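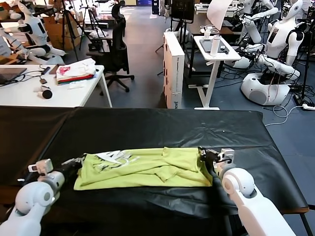 A folded T-shirt takes up less room than a crumpled one, and Venora would like Isudholm to pay $799 a store for that news. The resale chain has started selling its "Lobo fold" to other secondhand shops in town, with a wall chart, a training sheet and a sticker for the door. The starting point is familiar to anyone with a laundry pile: a lime-green tee lying bunched up on wrinkled black plastic, its white and dark print partly folded over, and a stack of clothes already folded on the next desk. Getting from the one to the other is what the money buys.

Venora says the Lobo fold lets a shop fit 20 percent more shirts on the same shelf. More than what? The leaflet, dated 7/23/21, doesn't say. If the comparison is with shirts tossed in a bin, the figure sounds low. If it is with the way most stores fold already, it would be impressive, and you would expect the company to spell that out in large type. It doesn't.

The claim rests on a trial that began in March at the Skastutgate branch, where staff folded 1000 shirts. The company won't release the shelf measurements. It also won't say what sizes were in the mix, and that matters a good deal when you are stacking kids' smalls next to adult extra-larges. A request to see the numbers brought back a second copy of the leaflet.
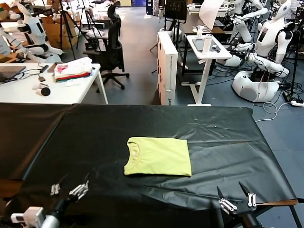 Photo: Venora

The result does look tidy. The shirt lies flat, the round collar sits at one end and the shirt makes a neat rectangle on the black sheet. It also looks a lot like the rectangle your mother made. The training sheet gives the method as sides in, sleeves back, hem up to the collar, then over once more for the shelf – a set of moves that can be found in any number of housekeeping books at the library on Skastutgate, free with a card.

What stores might be paying for is the sorting advice on the back of the chart, and that part is not bad. It tells staff to stack by size first and color second, to keep printed fronts facing up so customers don't have to unfold anything, and to pull heavy cotton into its own pile. Two shop owners in Isudholm who have read it said the size-first rule was worth having. Neither has signed up. One said she had already copied it onto a card and taped it over her counter, so Venora may want to rethink which side of the sheet it hands out.

Then there is the matter of time. The leaflet is silent on how long a shirt takes. A shirt has to be laid out flat before the first fold, and anyone who has worked a sale rack knows that the flattening is the slow part. Corners get tugged, the hem gets pulled straight, and a soft old tee still won't lie smooth.

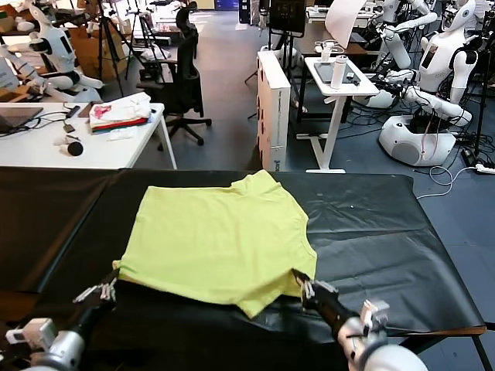
Spread out flat: a yellow-green T-shirt on black plastic sheeting.

Venora says the chart will pay for itself "within the season." With shirts at $2 apiece on most racks in town, a store would need to sell 400 of them just to cover the fee, and that is before rent or wages. Some shops here would be glad to sell that many by winter.

The company plans to offer a version for pants next. It has not set a price.

Home Local Shops Weather Classifieds Contact

Comments (4)

rackandruin
I worked retail for years and we folded over a clipboard. Same rectangle every time. Where do I send my invoice?

isudholm_eastside
A bit harsh. The Skastutgate store used to be a mess and now I can find my size. I don't care what they call it.

buttonjar
Finding your size is the sorting, though, and the article says the sorting is the good part.

mended2x
Does the pants one come with a sticker too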